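Nindasside hand-held grippers, the pair: a month of bedroom duty

I've had these since February and I keep getting asked if they're worth it, so let me just get it all down in one go.

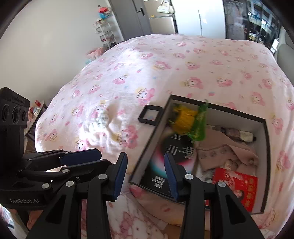 My background, quickly. I collect manipulation demos at home for a small project called Kustent, and before this I used a pair of Trarnen grabbers that cost me 300 with a discount code. They were fine! They were also stiff as old pliers, and by the end of a long evening my right hand would cramp up so badly I had to open jars with my elbow. So when Valdis Grigaitė offered me her spare set at a price I couldn't really argue with (new ones go for 500), I said yes before she finished the sentence.

First impression: the squeeze is so much lighter. You can tell somebody spent time on the linkage, because the jaws stay parallel-ish all the way through and don't do that little twist at the end that the Trarnen ones love. I put in a whole hour of sorting on the first night, mostly cloth and shiny packets going in and out of a shallow box, and my hand felt normal afterward.

The blue finger pads are my favorite part. The texture bites into fabric really nicely, so folding a hand towel with one tool in each hand went from a chore to something I'd almost call fun. Foil-type snack bags are harder. They slide if you grab them flat, and you have to go in from the top corner and pinch. Thin booklets are the worst -- I still chase them into a wall of the box and tip them up, and I drop plenty.

Now the gripes. The three lenses up on the sensor housing collect fingerprints like crazy, and I've thrown away good takes over a smudge. Working on a bed is also a pain, soft surface, everything sinks and shifts, and the wide outer arms bump the rim of the box when you reach for something in the corner. I ended up turning the box at an angle and that helped a lot. And strong window light from one side washes out half my footage in the morning, so I mostly record after 3 now. Not the tool's fault, but plan for it.

I also borrowed a Darwish set for 2 evenings to compare. Nicer handle, I'll give them that, and the trigger has a lovely click. But the fingers are short and the pads are smooth, and I could not get a decent hold on a scarf to save my life. Back they went.

Would I pay full price? For cloth and mixed household stuff, yes. If you're mainly picking up flat, slippery things, try to borrow a pair first. Mine are staying, and I've already ordered spare pads.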